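Gripper Evaluation Diary
Simulation Group, Cadthorpe site
Entry for 2019-03-01
Kept by Adoración Ibarra

Present for the full session: Rocío Requena, Pongsak Siriwan and the undersigned. Tahsin Begum attended in the afternoon. Marcelino Arroyo followed from Toledo by telephone and received the notes before the close of work.

The purpose of the session was to continue the comparison of the two gripper models under consideration for the bench cells at Toledo. The first is the Drillell two-finger gripper with molded pads, which has been in our simulation library since January. The second is the Kotthorpe parallel gripper, whose model was delivered to us in its present form only last week. Both were run on the same arm model, with the same controller settings and the same wrist camera position, so that any difference in the results could be assigned to the gripper and its pads.

The test object was the small capped cylinder used in earlier entries. The group has kept to this object for the whole of the comparison, although Mr. Siriwan again asked that the square block be brought back at some point. His request is noted. I do not think it should be granted until the cylinder results are complete, and I told him so.

Morning

Work began late. The scene file saved at the end of the previous session would not load with the new Kotthorpe model in place, and Ms. Requena spent the first hour correcting the joint names by hand. The fault lay in our own naming sheet, which still used the older scheme for the left finger. The sheet has been corrected and the old copy removed from the shared folder.

We then ran the Drillell gripper for 400 grasp attempts with the controller in position mode. The closing speed was left at the value agreed in January. The starting position of the cylinder was varied a little on each attempt, and the approach was made from the same side throughout. I recorded 82 failures. This is more than I had expected and more than Mr. Arroyo was willing to accept when the number was read to him. He asked that the run be repeated with the same seed, which we did. The result was the same, as it should be.

Ms. Requena went through the failures and found that most of them belonged to one pattern. One finger reaches the cylinder before the other, the object is pushed to the side, and the second finger closes on the edge of the body. In position mode the controller goes on trying to reach its target width and does not respond to the early contact. A smaller group of failures occurred during the lift, after what had looked like a sound grasp. For these she suspects the friction value of the pads, which we took from the supplier's sheet and have never checked against a real pad.

There was some discussion of whether the friction value should be changed on the spot. I decided against it. A value altered in the middle of a comparison would have to be altered for both grippers, and the morning's work would be lost. The question has been entered in the list for Mr. Arroyo, who has access to real pads and a pull gauge and can settle it by measurement.

Midday

The camera was looked at during the break, at the request of Mr. Siriwan. He has been building the small detector that decides from the wrist camera alone whether the object is held. He reports that the shadows in the simulated view trouble it. The shadow map is set at a low resolution to keep the runs fast, and the edges come out in steps. The detector has on occasion taken the stepped edge of a shadow for the edge of an object.

Two remedies were considered. The first is to raise the shadow resolution, at a cost in run time that he measured at 30 percent. The second is to turn shadows off entirely. Ms. Requena opposed the second on the ground that the cells at Toledo have strong overhead lights and the real camera will see shadows whether the detector likes them or not. I agree with her. Mr. Siriwan will prepare one set of images at each shadow setting and report on the difference. Until then the low setting remains in use for grasp counts, where the camera plays no part in the outcome.

He also raised the matter of the floor color. The plain orange-red surface was chosen long ago for no reason that any of us could recall, and it is close in hue to the red parts of the cylinder. He would prefer gray. I have allowed gray for his images and asked that the main scene be left alone for the time being.

Afternoon

Ms. Begum joined us and took over the controller. She had prepared a force-limited closing mode in which each finger stops on contact and waits for the other before the final squeeze is applied. The change is small in code and, in her words, overdue. She asked that it be tried first on the Drillell gripper in order to have a direct comparison with the morning.

The first attempts did not go well. The contact threshold was too low, and the fingers stopped in open air on nothing more than the noise in the simulated force reading. Ms. Begum raised the threshold in steps. At the 5 newton setting the false stops ended, and the fingers began to close in the manner she intended. We watched a number of single grasps slowly, one step at a time, before committing to a long run. In the one I kept for this entry, the cylinder stood upright between the two fingers, with the pads against it from either side just below the pale band and the red cap clear above them. Ms. Requena was satisfied with the height of the contact. Mr. Siriwan remarked that the cap would make a good feature for his detector, provided the floor were any other color.

The long run in the new mode was started in the afternoon and was still going when I began to write. I will not give a partial count. Partial counts from the January sessions were quoted in correspondence before the runs had finished, and it took some effort to withdraw them.

The Kotthorpe gripper was loaded on the second machine while this was in progress. It opens wider and closes more slowly. Its pads are flat, and the model treats each finger as a single rigid body, so that we should expect less give at contact than the real part would show. Ms. Begum considers this a weakness of the model which may well count unfairly against the gripper. I asked her to put the point in writing for Mr. Arroyo, who deals with the supplier. We performed only hand-guided grasps with it. It held the cylinder in several positions where the Drillell gripper had lost it in the morning, and it knocked the cylinder over when the approach was low. No conclusion should be drawn from either observation before the full runs have been made.

Call with Toledo

Mr. Arroyo had three points. He wants the same mode used for both grippers in the final table, and he does not mind which mode it is. He wants the wrist camera moved back slightly to match the bracket they have now made, whose drawing he will send. He also wants to know when the comparison will end.

On the first point there was general agreement, and force-limited closing will be used if the run in progress bears it out. On the second, Ms. Requena noted that moving the camera changes nothing in the grasp counts but would require Mr. Siriwan to produce his images again. He accepted this with some reluctance. On the third I declined to give a day.

Matters outstanding

Friction value of the molded pads, to be measured at Toledo. Arroyo.
Image sets at both shadow settings, gray floor, new camera position. Siriwan.
Written note on the rigid fingers in the Kotthorpe model. Begum.
Full Kotthorpe run of 400 attempts in force-limited mode, same seeds as the Drillell run. Requena.
Correction of the naming sheet at Toledo, where I understand the old scheme is also in use. Ibarra.

A personal remark, which these entries permit. I had come to regard the choice as nearly settled in favor of the Drillell gripper, chiefly on the strength of its pads and our longer experience with it. After the morning's count I am less certain. The position controller accounts for a good part of the trouble, but I cannot yet say how large a part, and the slow grasps we stepped through this afternoon were chosen by us and prove very little. I have asked Ms. Requena to keep every failure from the long run, with its starting position, so that we may look at them together before the Kotthorpe run begins.

The second machine was left on overnight. The room was locked at the usual hour.
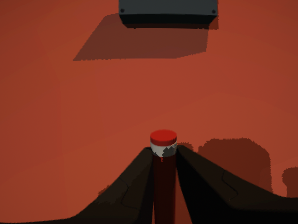 Simulation view: Cadthorpe Simulation Group / R. Requena

Filed with the Drillell papers. Copy to M. Arroyo, Toledo.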